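Budgeting for a small arm to pack jewelry, what am I forgetting?

mariama_ofori
Hi everybody, and sorry in advance for the length! We sell silver chains from a small workshop and I've been given 2708 dollars to get an arm going on the packing bench before the October rush. The arm itself is a used Mivach and eats up 2000 of that. What's left has to cover fingers, a mount and whatever else I haven't thought of. The work is chains, a black case with a clear window, and a wood-grain box with white lining.

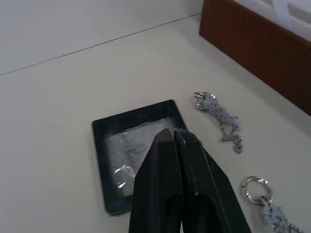 Does the controller usually come with a used arm?
It depends on the seller, so get it in writing, along with the cables and the power supply.

gwenael_g
Welcome! I'd set aside more for fingers than you think. We went through 8 sets in our first season (all right, two of those were my own fault) and fine chain is miserable stuff to pick up. Dritik sells blank fingers you can shape yourself, and I'd start there before paying for anything custom.

Ea Nørgaard
I'm going to disagree with Gwenaël a little, with love. Fingers are cheap next to your time! I'd spend the leftover on a decent tray from Blomqvist so every chain starts out in the same spot. Loose chain on a bare table is about the hardest thing you could ask for, and no fingertip is going to rescue you from that.

gwenael_g
A tray does nothing for you at the box end, though, and she still has to get past that ribbon and the padding.

mariama_ofori
Oh, the ribbon. Yes. Let me add the other one so you can both see the box properly.

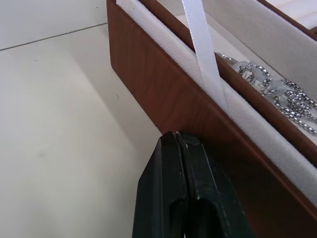
Fingertips at the outside wall of the box, chain and ribbon inside.

clo_poulain
Could you ask Bindine about renting first? They quoted us 19 dollars a day for a similar arm, and I'd much rather learn what I need on somebody else's machine.

Ea Nørgaard
Seconding Clotilde. Rent it, and buy the tray anyway :)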